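Getting an old desktop ready to pass on

An office tower that has sat in a closet for years can still be useful to somebody, as a whole machine or as parts. Set aside an afternoon and work through it in this order.

Start with the files. Plug the computer in, copy what you want to keep to an external drive, and open a few of the copies on another machine. Sign out of your email and any paid software. Then run a full erase of the drive. A 378 GB partition took me overnight, so start it in the evening.

Shut down, pull the power cord and hold the power button for 20 seconds. Lay the tower on its side on a firm table and take off the side panel. Touch bare metal on the case before you reach in. 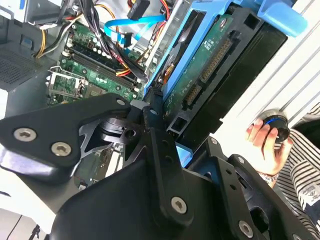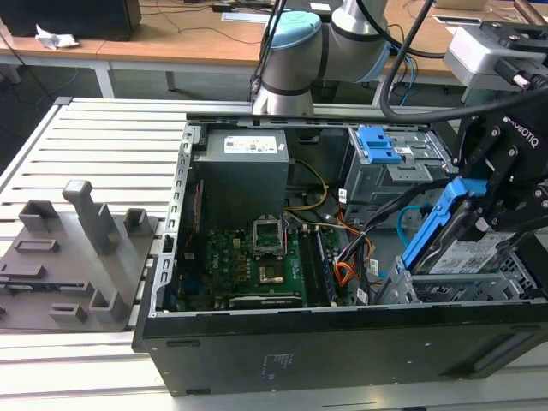
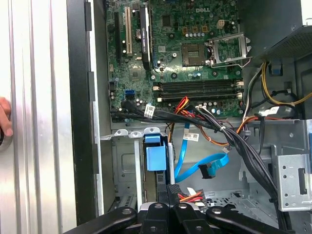
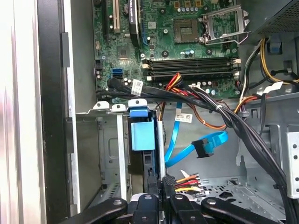

Desktop tower with the case open.

Write down what is inside before you remove anything – the model of the board, the graphics card if there is one, the memory. Buyers and repair shops will ask. Blow out dust with short bursts of canned air and hold fan blades still with a finger.

Put small screws in a jar and label it. Memory sticks go in antistatic bags, one to a bag. If a processor comes out, keep it in a hard plastic case and never touch the contacts.

Call the drop-off site before you load the car. The Lidesov center takes whole towers but charges $30 for old tube monitors. Flotberg only accepts them in October.

Tape a note to the case with the date of the erase and your phone number.

– Paraschiva Coman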